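My project on reusable cups at the campus cafés, and what I learned from washing a lot of them

For my second-year sustainability project I looked at why the reusable cup scheme at our campus cafés loses so many cups. I picked it mainly because I work mornings at the Leclerc café, so I already spend a good part of my week apologising to people that we've run out. My supervisor, Notburga Strebel, liked that I had what she called "a personal grudge", and she signed off on the proposal the same afternoon.

Some background first. The cups are called Stuvgate cups, after the building where the scheme was first tried. You pay a two-dollar deposit, take your coffee away, and bring the cup back to any of the three cafés (Leclerc, Plirnura or Osa) for your refund. The scheme bought 741 cups before the start of the year. By the end of my first week on the project, I could find 355 of them on shelves, in dishwashers or in return bins. I went through the storerooms twice, and I'm fairly confident in that number, although the Plirnura storeroom is a disaster and I wouldn't swear to every box.

So where did the rest go? I had three guesses going in: people keep them, people bin them, or they're sitting in offices and share-house kitchens waiting for someone to remember them. I wrote a short survey (seven questions, it took about as long as waiting for a flat white) and left it on the counters through March and April. I got 271 back that I could use. A few more had only drawings on them, some of them pretty good.

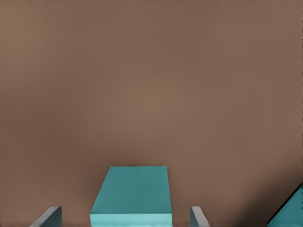
Does a bigger deposit bring more cups back?
Going by my survey, a bigger deposit would help a little, but it wouldn't fix the main problem. Most people who still had a cup at home knew they were owed money and fully meant to return it. They forgot it in the morning, or they remembered it and then didn't want to carry a dirty cup in their bag. Putting the deposit up might also scare off first-time users, and several people wrote exactly that in the comments box.

The dirty cup thing came up so often that I ended up adding a whole section on it. I hadn't thought about it at all in my proposal! If you finish your coffee in a lecture, there's nowhere to rinse the cup before it goes in with your laptop. The lids don't seal once they've been through the dishwasher a few dozen times, either. I tested this with water, a tea towel and my own backpack, and I can report that my notes for this chapter had to be rewritten.

The other big one was opening hours. Osa shuts at two in the afternoon, Plirnura at four, and Leclerc stays open until half past five. Anyone with an evening class who bought their coffee late had no way to return the cup that day. It went home with them, and that's where it stayed.

For the practical part of the project I set up a return tub outside the library, with a lid, a drain tray and a sign about refunds. You dropped your cup in, wrote your student number on a slip, and the deposit went back on your card the next day (by which I mean I typed them all in, at night, with toast). I ran it for two weeks. In that time it collected 38 cups, and a good few of those had clearly been living in someone's cupboard for a while. One had a pencil stub and a very old teabag in it.

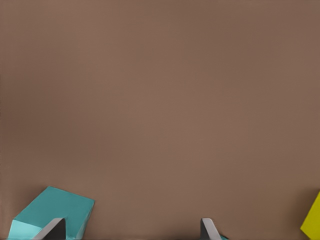
Thirty-eight doesn't sound like many next to what's missing, and I went back and forth on whether to call the trial a success. What swayed me was the timing. Well over half of the slips were filled in after Leclerc had closed, so the tub was picking up returns that the cafés couldn't have taken. The cost was low too. The tub was borrowed from the kitchen, the sign was the back of an old poster, and the only real expense was my time on the refunds.

There were things I'd do differently. I should have asked people on the survey which café they normally used, because I can't split my results that way now and Notburga asked about it straight away. I also handed out nearly all the surveys in the cafés, so I mostly heard from people who were still buying coffee there. Anyone who got fed up with the scheme and left isn't in my results. And two weeks is short — the second one overlapped with mid-semester tests, when half the campus was living in the library anyway, and that probably flattered my numbers.

My recommendations to the café manager were to keep a tub outside the library in the evenings, replace the worst lids before the next intake, and put a rinse tap near the lecture theatres if the plumbing allows it. She's said yes to the lids. The tap has gone to the buildings people, who have asked me for a floor plan, and I'm still trying to find out who has one.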